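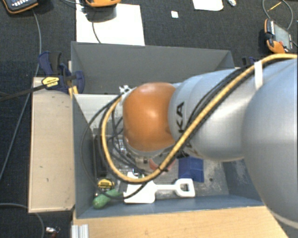

Friday, December 27, 2024

The week between the holidays is when I do the bins. I have kept most of the household's loose gear in rigid gray bins since we moved to Zanesstead, and the system has one known defect, which is that any bin large enough to be useful is large enough to become a mixed bin. A mixed bin is one where the contents have no property in common except that they fit. I had three of them at the start of this week. I now have one, and it is smaller.

These are notes on the method, mostly so that I can find them next December.

Choosing the bin

I am leaving lids out of this. Open bins get used and lidded bins get forgotten, at least in a garage where people walk past with one hand free. What matters is the wall. A flat, straight wall lets two bins sit flush on a shelf, and a sloped wall lets empty bins nest. You have to pick one. I picked straight walls for anything that lives on a shelf and sloped for anything that gets put away empty for part of the year. Ribbed walls look stronger in the store, but the ribs catch cords and handles on the way out and they hold grit that a wet rag will not reach.

Color is gray for all of them. I tried a color code the first year and ran out of colors before I ran out of categories.

Wear

Bins wear on the floor first, then on the inside walls at the height where long objects rest. The marks start as pale scratches and turn into a whitish haze where the plastic has been abraded over and over in the same place. This is cosmetic for a long time. I used to worry about it and replaced two bins early, and when I cut one of them up the wall had lost almost no thickness.

What does call for replacement is a line that goes white when you flex the panel. Press the floor from underneath with your thumbs. If a pale line opens up and stays after you let go, the bin gets demoted to dry leaves. Dark spots on the floor are usually rubber or old adhesive. Mineral spirits on a cloth will take off most of it, and the rest can stay.

Volume against weight

The large bins hold 40 pounds before I stop wanting to carry them, whatever the label says. I weighed everything on the bathroom scale this time, standing on it with and without the bin. The worst one came to 27 pounds and was still awkward, since all the weight was at one end. A bin that is light but lopsided is harder on the wrists than a heavier one that is level. So the packing rule is now dense things in the middle, long things along the walls, and flat things standing up at one end.

Standing the flat things up made the largest difference of anything I tried. A panel or a board laid across the bottom hides nothing at first, then everything slides over it, and then you have to empty the bin to get the panel out. Stood on edge it takes up a strip of the floor and comes out in one motion.

Long-handled items

Plastic shovels, scoops, and anything with a D-shaped handle cause most of the trouble. The handle is an open loop, so every cord in the bin finds its way through it, and the blade is broad enough to trap whatever is underneath. I have tried them blade down, blade up, and on their backs. Blade down wastes the corner and the shaft sticks up over the rim. On its back, the blade turns into a tray and collects screws.

The arrangement I have settled on is flat on the floor of the bin, parallel to the nearest long wall, and loaded last so nothing goes on top of it. It uses more floor than I would like. If the shovel is the white kind, wipe it before it goes in, as it picks up marks from everything dark.

The better answer is a hook. I put one up in August for the garden scoop and it has not been back in a bin. The snow shovel is waiting for me to find a stud that is not behind the water heater.

Sorting

I empty the whole bin onto a tarp. Sorting in place does not work for me; I move the same object four times and put it back. On the tarp there are only two piles, used this year and not used this year. The second pile goes back in the bin by itself with a strip of tape and the date. If the tape is unbroken next December, the contents go to the Chevalier donation counter without further inspection. Last year I inspected, and kept nearly all of it, and I did not use any of it.

Cords are handled separately. Each one gets coiled loosely, tied once, and put in a mesh bag, with the bag tied shut. Tight coils kink near the plug – I lost a good extension cord that way. A cord that goes into a bin untied should be treated as lost.

Labels

The labels are plain paper under clear tape, on the short end, at the upper left. I number the bins and keep the contents in a text file. The file has 1,596 words in it after this week, down from 2,338, and I take that as the only honest measurement of progress I have. Printing the contents on the bin itself was a mistake. It was accurate for a few weeks and then it was wrong and taped down.

I write the bin number on the shelf as well. An empty space with a number on it gets the right bin back. An empty space without a number gets whatever is in your hands.

Shelves

The shelving is the Vanuvach steel kind, bought used, five levels. The bolts had loosened again at the second level, same as last year, and I went around them with a wrench before loading anything. The heaviest bins go at knee height. The floor level stays empty except for the boot tray, because the garage takes on a little water along the door side in a hard rain and I would like to keep that as the boot tray's problem.

Remaining

One mixed bin is left, number six. It has some plumbing parts, the cover from the old Gisa humidifier, a length of garden edging, and two brackets I cannot identify and am not willing to throw out. I have set it at the end of the second shelf with no label text, only the number.

Still to buy – mesh bags, one more wall hook, clear tape. The hardware store reopens on its normal hours after New Year's, and the old bins need to be hosed out before then if the weather stays above freezing.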